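How to check whether a chore robot can do your chore

By Obadia Sang

Every few weeks somebody sends me a clip of a robot tidying a desk and asks if it's time to buy one. My reply is always a test they can run at home or in the shop before spending a cent. You need a table, a few ordinary things to put on it, a phone with a timer and an afternoon.

Step 1. Pick one chore and write down where it ends

"Tidy the desk" is too vague. "Notebook closed and on the shelf, vase moved to the windowsill, nothing spilled" can be passed or failed. If the seller won't agree to a sentence like that, stop right there and keep your money.

Step 2. Leave the room alone

Sales demos are done on bare tables under good light. Your room has cords on the floor and people walking through. At Skirkdale, where Tatu Simiyu and I ran our first round in September, we made a rule that no one could clean up beforehand. A vase of flowers on the desk stays on the desk, and so does the power strip on the floor.

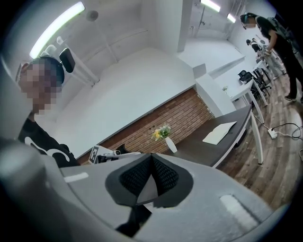
Can a robot I can buy today clear a table without help?

Sometimes, if the things on it are sturdy, well spaced and close to what it was trained on. Put a soft cloth on the table, or a glass behind a mug, and I'd want to watch it try several times before I believed it.

Step 3. Do it yourself with the robot's hands

This is the part people skip, and I learn the most from it. Take a pair of hand-held grippers and do the chore with those. You keep your own eyes, your own arms and a lifetime of practice. All you lose is your fingers. If you can't open a notebook cleanly with two jaws, be very suspicious of a machine that claims it can.

Work slowly the first time. Reach for the object from more than one side, and note each grab that slips. Hedvika Danko, who is far more patient than I am, still gave up on turning single pages.

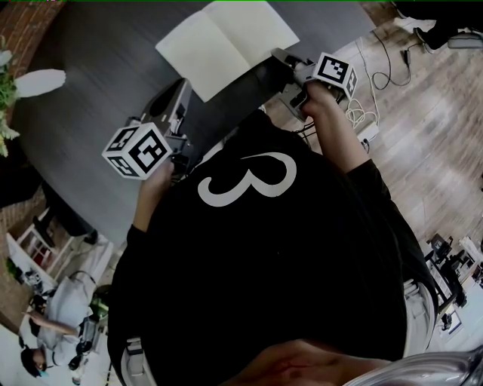
Step 4. Run it 40 times

One clean run is a video. For the Truslow unit we tested, we did 40 runs of the same chore and wrote down every touch from a human, including "just nudging it back." Those nudges are labor. Count them.

Step 5. Time the whole job

Start the clock when you begin setting up and stop it when the end sentence from Step 1 is true. Our slowest run took 785 seconds. Tatu did the same chore by hand in 72.

Step 6. Change one thing

Move the table, swap the vase for a taller one, or turn off half the lights. Then do five more runs. Elibariki Nzioka thinks I'm being unfair here, and we've argued over it plenty. My answer is that homes change every day and shops change every shift.

If your machine gets through all six steps, write and tell me which one it was, with the run sheet attached. I'm still waiting for the first.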